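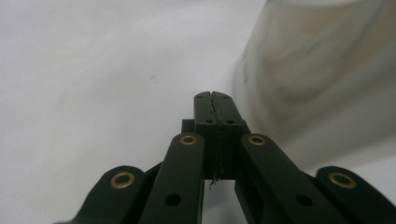 Why does a table need wiping even when it looks clean?

Because a lot of the mess on a table is too small or too pale to notice, and it stays there until a cloth picks it up.

Think of everything that lands on a kitchen table in one day! There are toast crumbs, of course, and the sugar that missed the bowl, but there are also bits of fluff from your sweater and tiny threads called fibers, which come off towels and socks and blankets all day long. A fiber can be so light that you move it just by breathing out - try it sometime, very gently, with a bit of fluff on your fingertip.

Pale tables are sneaky. White sugar and flour nearly vanish on them, while a dark thread shows up right away. On a dark table it goes the other way around, and every grain of flour looks like a star in the night sky.

So how do you wipe one well? Clear everything off first, and ask a grown-up for a damp cloth. Start at the far side and pull the cloth toward you in long, slow strokes, with your other hand cupped under the edge to catch the crumbs. Shake them into the trash, rinse the cloth, and go over the table 2 more times. Then dry it with a towel - a smooth one, if you can find it, or you may leave new fluff behind!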